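Stop Starting Us in the Dark

2/23/25

Got home from the Hultdale winter motocross last night with frozen feet and a grievance, so here goes.

Too many races. There, said it. 22 on one programme, first gate drop before it was properly light, last one when half the crowd had gone for the cars. Who is that for? Not the riders. Not the kids in the 65s who sat under an awning for 3 hours between outings and then got four laps of ruts deeper than there wheels.

I know the argument. More classes, more entries, more money for the club. Fine. Diggers cost, ambulances cost. But 600 people paid at the gate and what they got was a lot of waiting about and a main race cut by two laps. The best racing of the day – cut! Because of a support class with 7 bikes in it.

Cundby did it better last August. Fewer classes, longer motos, track ripped and watered at lunch. People stayed. People actualy talked about the racing on the way out and not the queue for the toilets.

And the points. Don't get me started. The Jodelau Cup still drops your worst score, so a rider can sit out the sand round, shrug, and lose nothing. Where's the sport in that? Ó Gríofa Racing are leading the table doing exactly this. Can't blame them. Rules are rules. Blame the rules.

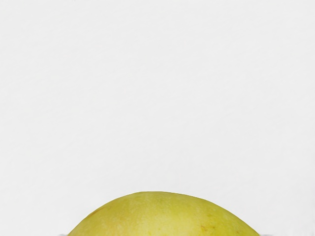
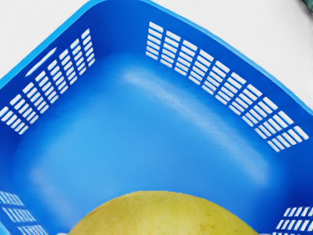
So what would I do. Merge the small classes. Two motos each, decent length, every score counts. Grade the track at midday even if it means a late finish for the sidecars – sorry, sidecars. Put the final on at two o'clock when there's still light and still a crowd.

Will it happen before next winter? Doubt it. Entry forms for the next round are already out and it's the same list of classes, plus one more.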